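Chapter 4
Handling Work and the People Who Do It

When the canteen kitchen at Dumstead introduced its first robot arm, the 60 employees on the day shift were told that no position would be lost. The promise was kept. What changed was the content of the jobs, and this chapter is concerned with changes of that kind.

Before the arm was installed, setting out and clearing dishes was shared by everyone and written down by no one. Kerttu Aaltonen, then shift supervisor, had to put the task into words for the first time: which bowls, in what order, and who decides when one is set aside. Several of her staff found that skills they had never been paid for - judging a grip, spotting a chip in the glaze - were now entered in a training manual.

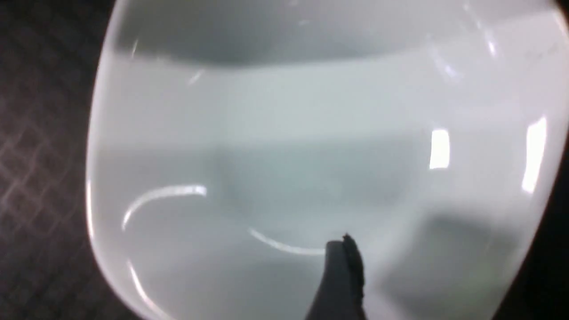

Others felt the loss of small breaks and of talk at the counter. Ambros Mayrhofer, who represented the staff, asked that time spent watching over the arm be counted as skilled work. Management agreed in December, after 50 employees had signed his letter.

Section 4.1 sets out the terms used to describe shared tasks. Section 4.2 returns to Dumstead and compares it with the larger kitchen at Vustport.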